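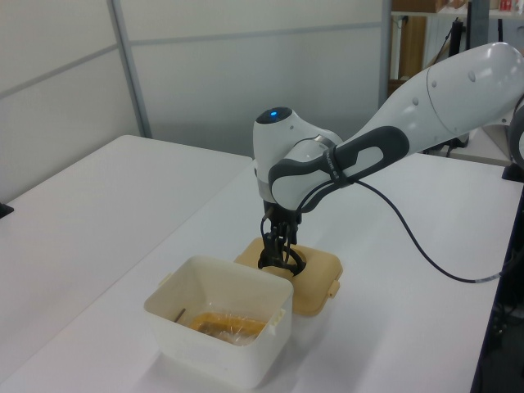
Lesezeit: 9 Minuten

Kapitel 4
Warum Sauerteig sauer wird (und warum er es manchmal bleiben lässt)

Ich fange dieses Kapitel mit einem Geständnis an: Mein erster Sauerteig ist mir eingegangen, bevor ich überhaupt ein Brot damit gebacken hatte. Ich war im zweiten Lehrjahr, hatte im Oktober ein Glas mit Roggenmehl und Wasser angesetzt, es auf die Fensterbank gestellt und dann über ein langes Wochenende vergessen. Was mich danach beim Öffnen erwartete, roch nach Nagellackentferner und hatte einen rosa Rand. Wegwerfen, Glas auskochen, von vorn! Den rosa Rand nehmt ihr bitte gleich als erste Regel mit, noch vor aller Theorie: Rosa, orange oder pelzig heißt Mülleimer, und zwar ohne Diskussion.

In Kapitel 3 haben wir uns mit Backhefe beschäftigt, also mit einem einzigen, ziemlich gut erzogenen Organismus. Jetzt wird es wilder. Ein Sauerteig ist eine Wohngemeinschaft aus Hefen und Milchsäurebakterien, und wie in jeder WG hängt fast alles davon ab, wie warm es ist, wie oft eingekauft wird und wer sich zuerst am Kühlschrank bedient. Die Milchsäurebakterien sind dabei deutlich in der Überzahl, die Hefen sind dafür größer und machen einen guten Teil des Gases.

4.1 Wer macht hier eigentlich was?

Mehl bringt Stärke mit, und mit Stärke können unsere Mitbewohner erst einmal wenig anfangen. Die Enzyme im Mehl, vor allem die Amylasen, zerlegen sie in kleinere Zucker, darunter Maltose. Manche Milchsäurebakterien stürzen sich genau darauf, während etliche Hefen, die man in Sauerteigen findet, mit Maltose gar nichts anfangen können und lieber Glukose oder Fruktose nehmen. So kommen sich die beiden kaum in die Quere (ich finde das bis heute großartig).

Je nach Stoffwechsel unterscheiden wir zwei Gruppen von Bakterien. Die homofermentativen bilden aus Glukose fast ausschließlich Milchsäure, und die schmeckt mild, ein bisschen nach Joghurt. Die heterofermentativen bilden daneben auch Kohlendioxid und je nach Bedingungen Ethanol oder Essigsäure. Essigsäure ist die, die in der Nase piekst. Ein Brot ganz ohne sie schmeckt flach, mit zu viel davon wollt ihr es nur noch unter sehr kräftigem Käse sehen.

Als Faustregel für die Backstube gilt: warm und weich geführt wird milder, kühl und fest geführt wird kräftiger. Warum das so ist, rechnen wir in Abschnitt 4.3 genauer durch, und da kommt dann auch der Säuregrad dran, den ihr bitte nicht mit dem pH-Wert verwechselt. Das passiert in jeder Klasse, und mir ist es in der Prüfung auch passiert.

4.2 Ein Teig aus Varanden

Damit wir nicht im luftleeren Raum reden, begleitet uns durch das ganze Kapitel ein Roggenmischbrot. Das Rezept stammt von Panagiotis Andreadis aus der Bäckerei Bermúdez in Varanden, bei dem ich einen Winter lang mitarbeiten durfte. Er setzt den Teig abends mit 800 Gramm Roggenmehl an, gibt ebenso viel Wasser dazu und impft mit reifem Anstellgut aus dem Vortag. Am Samstag steht er dafür früher auf als an allen anderen Tagen, und ich habe es in der ganzen Zeit kein einziges Mal geschafft, vor ihm da zu sein.

Sein Betriebsbuch ist für uns Gold wert. Zu jeder Führung hat er Mehltemperatur, Wassertemperatur, Standzeit und eine kurze Geruchsnotiz eingetragen, insgesamt 578 Einträge, und die Notizen reichen von »Apfel« über »Buttermilch« bis »nein«. Einen Auszug findet ihr am Ende des Kapitels. Schaut ihn euch ruhig jetzt schon an und überlegt, bei welchen Temperaturen sich das Wort »Essig« häuft!

Bevor ihr weiterlest, setzt bitte euren eigenen Starter an. Ihr braucht Roggenvollkornmehl, lauwarmes Wasser, ein sauberes Glas und ein Gummiband, mit dem ihr den Füllstand markiert. Der Deckel kommt nur locker drauf. Nach nahezu 2 Tagen sollten sich die ersten Bläschen zeigen, und der Geruch darf da noch reichlich unangenehm sein. In dieser Phase sind andere Bakterien am Werk, die mit sinkendem pH-Wert verdrängt werden. Also bitte durchhalten und weiter füttern, solange keine der Farben von oben auftaucht. Schreibt jeden Morgen auf, was ihr riecht, auch wenn euch nur »komisch« einfällt. Mit diesen Notizen arbeiten wir in Abschnitt 4.4 weiter.

Weitere Kapitel und Materialien
Kapitel 3: Backhefe und Teigruhe
Kapitel 5: Brühstück, Quellstück, Kochstück
Arbeitsblatt: Säuregrad und pH-Wert
Mehltypenkunde mit der Mühle Deten
Glossar Lokadano: Fachwörter der Backstube

Zuletzt aktualisiert: Oktober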